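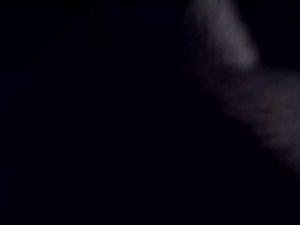 A closet makes a good place to load film if you can keep every bit of light out of it. Open the tank or the cassette with a gap still glowing somewhere and you can fog a whole roll without knowing until it's developed. The left side of the photo is the level to work toward: plain black, with no wall or tabletop to be made out. If anything in the closet stands out from the black, keep sealing.

I did this in the hall closet of our house in Ludberg, with help from Braulio Rosales, who had already done two closets of his own. It took one weekend. We spent 80 dollars, and most of that went on fabric and weatherstripping.

What you need

Blackout fabric, enough to cover the door with a hand's width extra on every side
Foam weatherstripping, black
A door sweep
Black gaffer tape
Hook-and-loop strips
A staple gun
A flashlight
A small table or a sturdy shelf at waist height
A stool, if you like to sit

Choosing the closet

Pick one with a solid door. Louvered doors can be covered but it's a lot more work, and bifold doors leak at the hinges no matter what you do. An inside closet is easier than one on an outside wall. Check the ceiling for an attic hatch and the back wall for an access panel. Both leak light, and both get forgotten.

Take everything out. Coats and boxes hide gaps, and lint from clothing gets on film. Vacuum the floor and the shelf, then wipe down the walls with a damp cloth and let them dry before you start taping.

Finding the leaks

Do this part at midday with every light in the hall turned on. Go in, shut the door and sit. At first you will see nothing and think you're finished. Stay there. Eyes need time to adjust, and the small leaks don't show until they have. I stay in for 24 minutes. Braulio stays for less, but he has better eyes.

Start at the floor. The gap under the door is nearly always the worst one. Work your way up the hinge side, across the top and down the latch side. After that look at the keyhole, the spot where the shelf meets the wall, any pipe or cable that comes through, and the ceiling corners. Put a small piece of tape next to each leak as you find it so you can find it again with the light on.

Then do it the other way around. Have someone stand outside with the flashlight and move it slowly along the edge of the door while you watch from inside. This finds the leaks that come in at an angle. We found one above the top hinge that neither of us had seen while sitting down.

Sealing the door

1. Cut the weatherstripping to length and press it onto the door stop, on the face the door closes against. Do the top and both sides. Close the door after each piece to make sure it still latches.

2. Screw the sweep to the bottom of the door, on the inside. The rubber should touch the floor along its whole length. If your floor isn't level, set it to the low end and trim the other.

3. Staple the top edge of the blackout fabric to the wall above the door frame, inside the closet. Let it hang to the floor with some extra lying on the ground.

4. Put hook-and-loop strips down both sides of the fabric and on the wall next to the frame. Once you're in and the door is shut, press the strips together from top to bottom.

5. Tape over the keyhole from both sides.

If the fabric is thin, use two layers. Hold it up against a bulb before you buy it. The first lot I brought home was sold as blackout and showed pinholes all over – it went back to the store.

Sealing everything else

Use gaffer tape for narrow gaps and folded fabric with tape over it for wide ones. Masking tape and painter's tape both let light through. For holes around pipes, push in some black foam first and tape over that. Don't tape over a vent that serves a furnace or water heater. If the closet has one of those, use a different closet.

Cover or take out anything that glows. That includes lighted switches, smoke alarm lights, chargers, and watches with luminous hands. Leave your phone in the hall.

Testing again

Repeat the whole sitting test. When you can't find anything by eye, try it with a short piece of film. Lay the strip on the table in the dark, put a coin on it, and leave it for 7 minutes. Then load it and develop it as usual. If you can see the outline of the coin, there is still a leak somewhere. If the strip comes out even, the closet is ready to use.

Setting up to work

Put each thing in the same place every time. I keep the tank on the left, the reel in front of me, the lid to the right of the reel and the scissors at the back with the handles toward me. Practice with a scrap roll in daylight, then with your eyes closed, and only then with the door shut.

It gets warm in there. If your hands start to sweat, the film will stick on a plastic reel. Put it in the tank, close the lid, and step out for a while.

Check the weatherstripping every March or so. The foam on the latch side flattens first, and mine has needed replacing once.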